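Print this item | E-mail this item

Handheld gripper recording: revised house rules take effect in July

The revised rules for recording with the handheld grippers come into force in July and replace the interim sheet that has been in the site folders since the Cloltingate work began. They apply to everyone who records at home or in a borrowed room under the Canarar project, to the people who check the recordings, and to the two partner groups who use our material, Brisance and Heo.

Most of the changes are small. The interim sheet was written for the bench setup at Cloltingate, and a good deal of it made no sense once the work moved into people's bedrooms, kitchens and laundries. Ok-hee Sung, who edited the new version, went through 1442 checker comments from the past season and sorted them by the rule they related to. Where a rule drew a lot of comments, it was either rewritten or dropped.

The full text is in the site folder under Rules, version 2. The main points are set out below, section by section. Please read the full text as well before your next booking.

Section 1. Consent and the home

Recording in a home needs the written agreement of every adult who lives there. Under the old sheet one signature was enough. That has changed, and homes already on the list will need a new form before the next session is booked.

The form now names the rooms. If a household has agreed to the bedroom and the laundry, the kitchen is out of bounds, including as a place to stand while you fold something on the other side of the doorway. A household can strike a room off the form at any time without giving a reason, and material already recorded there is withdrawn if they ask within 50 days.

Mail, prescriptions, family photographs, school notices and anything with a name or address on it must be out of view before the head camera goes on. Ordinary household goods can stay. Several recorders had been clearing every shelf and benchtop in the room, which took a long time and annoyed the people who lived there. Product packaging, appliance stickers and bags do not need to be moved or covered.

Section 2. Before you start

Both grippers are to be charged and switched on before you enter the work area. Check the pair label against the booking sheet. Left and right units are issued as a pair and stay as a pair; if one is returned for repair, send back both.

Open and close each clamp fully three times with nothing in it. If either one sticks or closes unevenly, stop and report it. Do not oil the clamp or try to loosen it with a tool.

Long sleeves are to be rolled above the wrist. Rings and bracelets come off.

Section 3. Soft goods

Folding, straightening and sorting cloth makes up the largest share of bookings, and this section has grown the most.

Work on a bed, table or other flat surface large enough that the item can be spread out without hanging over the side. A made bed is fine. The cover should be a plain one where the household has a choice, in a colour that differs clearly from the item being handled. Pull it reasonably flat, but there is no need to iron it or remove every crease.

Begin with both grippers held over the surface and the item between them, within easy reach of each. Hold that position for a slow count of two, then start. Checkers use the pause to confirm that both units are in view, and sessions that skip it have been the most common reason for a recording to be sent back.
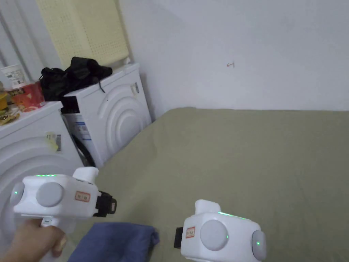 Section 4. During the task

Move at the speed you would use at home on an ordinary day. The interim sheet asked for "slow, deliberate movement" and the result was a lot of folding that looked like nothing anyone does with a shirt. That wording is gone.

If you drop the item, pick it up with the gripper and carry on. Do not stop the recording and do not use a bare hand. A dropped item is not a fault and will not be marked against you. If the item falls to the floor where you can't comfortably reach it, end the take, say "ended" aloud, and begin a new one.

Keep your head over the work. Looking up to check a clock or speak to someone takes the cloth out of view, and the checker then has to decide whether the take can be kept.

Pets and small children must be out of the room. Other adults may be present if they are named on the form.

Section 5. Limits on hours

No recorder is to book more than two sessions in a day, and there is to be a break of at least an hour between them. The grippers are not heavy, but the grip is the same for the whole session and we have had reports of sore thumbs and wrists. Anyone with pain that lasts to the next day should let the desk know and will be taken off bookings until it settles. Minimum pay applies for that week.

Section 6. Checking and sending back

Each batch of 500 takes will now be looked at by two checkers working separately. Where they disagree, the take goes to Ok-hee Sung for a decision, and her note is copied to the recorder. Under the old system recorders were told only that a take had failed. The note will now say which section it failed under and what to do differently.

A take cannot be failed for the look of the room. Some checkers had been marking homes down as cluttered. The project asked for lived-in rooms and the new rules say so plainly.

Cleaning and return

Wipe the outside of each gripper with a barely damp cloth after every session. Keep moisture away from the buttons. Pack them switched off, in the case they came in, with the chargers in the lid pocket. Cases left at the front desk by 4 pm are logged the same day.

Questions and training

There will be a walk-through of the new rules at the Cloltingate office on Wednesday at 10 am, repeated at 6 pm for people who work during the day. Recorders are paid for attending one or the other. New recorders must attend before their first booking. Anyone who can't make either time can ask the desk for a call instead.

Comments on the rules can be written on the sheet at the back of the site folder or sent to the desk. Please quote the section number.

Print this item | E-mail this item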